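Gestville Yarn and Thread Circle: minutes of the July meeting

Hello all! My turn to take the minutes again, so you get them in my usual rambling style, sorry in advance to those of you who like bullet points. We met on Sunday in the upstairs room at the library, the one with the sticky window, and we got going at ten past two once the kettle had been found.

Last month's minutes

Read and agreed, with one fix. I wrote that the fall trip was to Trokum. It is to Lahtinen. Trokum was last year's trip, and I clearly still have the place on the brain (those hills! that bakery!). I've changed it in the folder.

Money

We have 940 dollars in the account after paying for the room through the end of the year. That's better than we expected, mostly thanks to the spring table sale, where the felted slippers went before lunch. There was a question about whether dues should go down. I said I'd be happy to pay less, everyone laughed, and then we talked about it properly and decided to keep dues at 20 dollars a year. People who join after the summer pay half. Anyone who finds that hard to manage can have a quiet word with me and it stays with me.

The trip to Lahtinen

The mill can have us for the day and will show us the carding room, which I've wanted to see for years. They'd like us there by half past nine, so it's an early start from the library parking lot. The bus will cost 200 dollars, and we agreed the circle should pay for it out of the account and let people cover their own lunch. The mill shop takes cards now. I was asked to find out if the seconds bin is still a thing and I'll write to them this week.

There was some back and forth on whether to stop in Idimo on the way home for the fabric store. I was in favor, the people who get carsick were less in favor, and we're leaving it until we see how late we are. Put a tote bag in your coat just in case.

Swap table

The swap went really well and I came home with far more than I brought, which was the opposite of the plan. Lots of cotton this time, some very nice sock yarn, and a pile of patterns from the seventies that I could have read all afternoon. We did agree on a couple of changes for next time. Yarn without a label should get a bit of paper with your best guess at the fiber on it, even if the guess is "wool, I think." And please bag anything that has been in an attic or a basement and give it a few days in the freezer before you bring it. Moths were mentioned and the whole room went a bit quiet.

Finished sweaters are welcome on the table too, along with ones you'd be glad to see someone unravel for the yarn. Check the seams first, though! If the pieces were cut from a big sheet of knitting and serged together, you'll get hundreds of short bits and a bad mood.
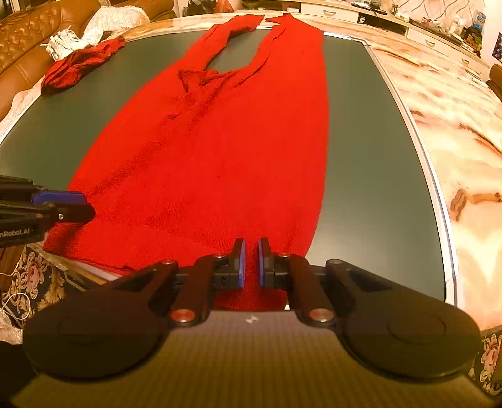 We also talked about what to do with whatever is left over at the end of a swap. Up to now it has gone home in my car and lived in my hallway, and I'd love my hallway back. The library has offered us the bottom shelf of the upstairs closet, so leftovers will go there in lidded boxes. If a box is still full after two swaps, it goes to the thrift store.

Blanket project

The big blanket is going to be made of 3000 squares when it's finished, and yes, I know, we voted for that with our eyes open. The squares should be the size on the pattern sheet, washed and blocked before you hand them in. A few came in this time that were closer to rectangles. I won't send any back, but whoever is joining that row has asked for mercy. Please weave your ends in as well. I handed in two with ends dangling in the spring and I've been told about it.

Colors: we have plenty of blue and green. We could really use yellow, cream and anything in the brown family. Acrylic or a washable blend is fine, but please keep mohair out of it.

Joining afternoons will carry on in the same room, same time, two weeks after each regular meeting. You don't need to be good at joining to come. I learned mattress stitch at the last one and only had to redo it once.

Other business

The lamp by the long table flickers and gives people headaches. I'll tell the front desk.

We were asked if we'd do a beginners' afternoon for the library in the fall. Everybody liked the idea, and the argument was over knitting or crochet first. We settled on both, at separate tables, with needles and hooks to borrow. Please look through your drawers for spare pairs in the middle sizes.

Cake was lemon. I have requested the recipe and will put it in the folder if I get it.

Next meeting is the usual afternoon next month, two o'clock. Bring your yellow squares, your spare needles and a mug, as we're down to four in the cupboard. We finished at twenty to five and I locked up.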